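List archive | Threads | By author | By month | Search | Previous | Next
Last updated: February

Subject: Re: Studio table, cables, what stays and what goes
From: Yến Tăng
To: Nornberg sublets list

Hi Đức, and everyone on the list who has a stay coming up,

Thanks for the long message. I am answering the parts that are mine and leaving the parking question for whoever manages the garage.

Đức Doãn wrote:

> I was in 1036 from Sunday and did the handover with the next
> person by phone. A few things for the list. First, the table. It
> is the only flat surface in the studio apart from the nightstand,
> and everything ends up on it. When I arrived there was no room to
> eat. I moved things to the sofa, then had no room to sit.
>
> Second, the outlet over the sofa. It is the one people use for
> everything, so the cords come down over the back and you sit on
> them. Can we have a shorter cord, or a hook?
>
> Third, do we keep the paper cups? There were two kinds and I
> did not know if they were for guests or left behind. I threw out
> the ones that were not in a sleeve.
>
> Also the Aler key sticks. You have to pull the door toward you.
>
> Đức

On the table first. I went over to 1036 after reading this and started clearing it from the front edge back. The checkered cloth stays on. It belongs to the studio, it washes at any temperature, and there is a second one in the closet in the hall. Please don't put it in the dryer, the first one shrank and no longer covers the corners.

Bottled water can live on the table if you are drinking it. If the pack is still wrapped, put it on the floor between the table and the wall. I would like the half of the table nearest the bed kept free so that a person can put down a plate. Small boxes, tubes and toiletries go on the bathroom shelf. If that shelf is full, tell me and I will empty it. It tends to collect one bottle from each guest.
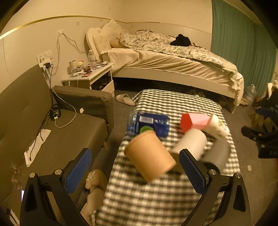 1036, the table, sofa behind.

The cups. Brown and white are both fine to use and both are for guests. The brown ones came from Lại, when they changed their supplier and gave away the old stock, and the white ones are from the grocery. Đức, throwing out loose ones is fine and I would have done the same. From now on, sleeves go in the cupboard over the sink and anything out of its sleeve at the end of a stay goes in the trash. If you prefer a mug there are 3 in the same cupboard. The fourth went to 1005 and I would like it back.

The outlet. I agree it is in a bad place. I can't move it, and the building won't either. I asked last year and was told to wait for the rewiring, with no date. What I can do is put two adhesive hooks on the wall beside it so a long cord runs along the back of the sofa and comes down at the end, behind the armrest. I have the hooks already. Until they are up, coil what you aren't using and leave it next to the arm, and keep the middle of the seat clear. The white charging cable can stay by the armrest, people look for one there.

The thin wires higher on the wall, going down toward the nightstand, look untidy but please leave them alone. Do not tape them. Somebody taped them once and took the paint off with the tape. If the Caltel box loses its connection, unplug the box and plug it back in. The wires have nothing to do with it.

The dried flowers also stay. I know they shed. If you vacuum, use the brush end and go around them. The small white figurine stays too, but the sofa seat is a poor place for it and it should be on the nightstand. It has been glued once.

The key. Yes, pull the door toward you and turn at the same time. I have had over two years of messages about that lock and the Aler man says the cylinder is fine and the door has dropped. I put some graphite in it anyway. If it gets worse, write to me directly and don't force it, a new cylinder takes a week to come.

For the next handover, it would help if the person leaving did the following the evening before:

- table cleared down to the cloth, crumbs shaken out over the sink
- sofa clear, cords coiled
- opened food out of the fridge, unopened food may stay if you label it
- trash down to the yard, the gray bins only

I don't need an inventory. A line to the list saying you are out is enough.

One more thing, for 1005. The same rules apply there, except that the table in 1005 has no cloth and marks easily, so use the cork mats. They were behind the toaster the last time I saw them.

I will be by with the hooks sometime after four, and will knock.

Yến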